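Search this site
Search

Zovau Introduces a Three-Piece Table Set for Small Kitchens and Counter Service

Press release
July
By Sewwandi Majumder, Zovau press office

Zovau, the maker of everyday kitchen and serving goods, today announced the Cistov set, a group of three pieces for dressing, pouring and serving at the table. The set consists of a squeeze bottle, a serving tray and a stainless steel cup. It goes on sale in July through the company's own store and through Mondal, its distributor for restaurants and cafes.

The three pieces have been sold one at a time in the past, mostly to food service customers. Zovau decided to offer them together after cafe owners began ordering all three in the same quantities. Home cooks had also been asking for the bottle in single units. Until now it was only available by the case.

"People were already putting these things next to each other on the counter," said Gayan Akanda, head of product at Zovau. "We made some changes to the bottle cap and the rim of the tray, and we put one price on the lot. It is a simple product and we wanted to keep it that way."
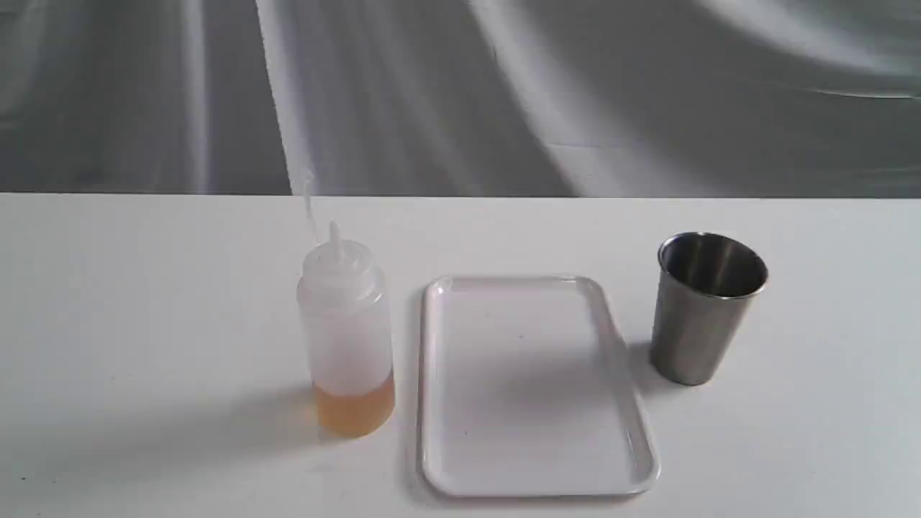 The bottle is meant for oils, honey, syrups and thin dressings. It has a screw-on cap with a narrow nozzle, and the plastic is translucent so that the level can be checked without opening it. The mouth is wide enough for a standard kitchen funnel. The nozzle can be trimmed at the tip for thicker sauces, and spare caps are sold in packs of 16.

The tray is white plastic with rounded corners and a low raised rim. The rim keeps small spills on the tray and gives the hands something to hold. Zovau suggests it for bread, cut fruit, or for carrying the other two pieces from the kitchen to the table. The cup is stainless steel and can be used for drinks, for dipping sauce or for holding spoons.

All three pieces can be washed by hand in warm, soapy water. The tray and cup are also suitable for the dishwasher. The bottle cap should be taken off and rinsed on its own, and oil should be emptied out before washing.

Showing the set

Zovau will show the set to buyers during July at its Skulline showroom. The display was planned by Åsmund Skjelbred, who has kept the setting plain for this season. The pieces are shown on a white tabletop in front of a gray fabric backdrop, and the same table and cloth will be used for the rest of the range as it comes out.

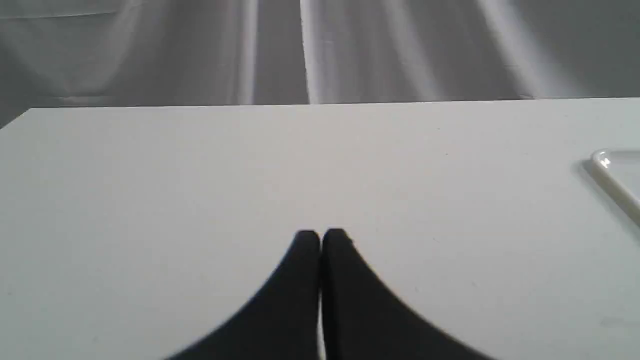
"Last year we had tiles, plants and a painted wall, and buyers kept asking us about the tiles," Skjelbred said. "A white table and a gray curtain will do. The cloth hangs in folds and gives a bit of light and shade behind the products."

Buyers may handle the pieces and try the bottle with oil and with water. Visits last 30 minutes and begin at 10 a.m. each working day. Groups should be kept small — the table seats no one and there is limited standing room on either side of it. Coffee is available in the front office.

The first production run is 400 sets. Of these, 200 are set aside for Mondal's food service customers and the rest will be sold direct. Getachew Wolde, who handles wholesale accounts at Mondal, said early orders have come mainly from breakfast cafes and small bakeries.

"They want a bottle that stands up straight and a tray that wipes clean," Wolde said. "Most of them have tried cheaper ones and are tired of replacing the caps."

Orders are limited to 2 sets per household during the first month. Wholesale customers may order by the case, and existing accounts do not need to fill out a new form. Sets damaged in shipping will be replaced if the customer writes to Zovau within the first month after delivery.

Additional pieces are planned. A smaller bottle with the same cap is in testing, and a lid for the tray has been requested by several bakeries. Zovau has not set a date for either one. Customers who already own the earlier bottle can use the new cap on it, as the thread has stayed the same. 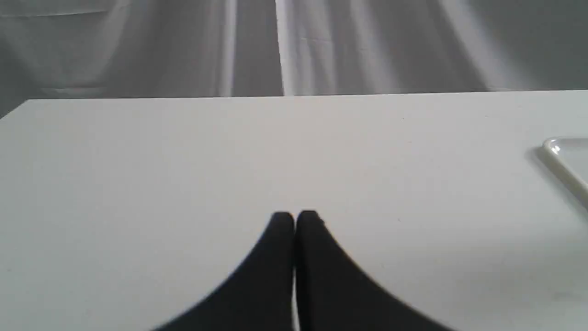
Contact and Orders

Press questions and requests for product samples: Sewwandi Majumder, Zovau press office.

Showroom visits: Ayana Beyene, Skulline showroom. Please give the number of visitors and a preferred time when writing.

Wholesale: Getachew Wolde, Mondal.

16 shares
2 comments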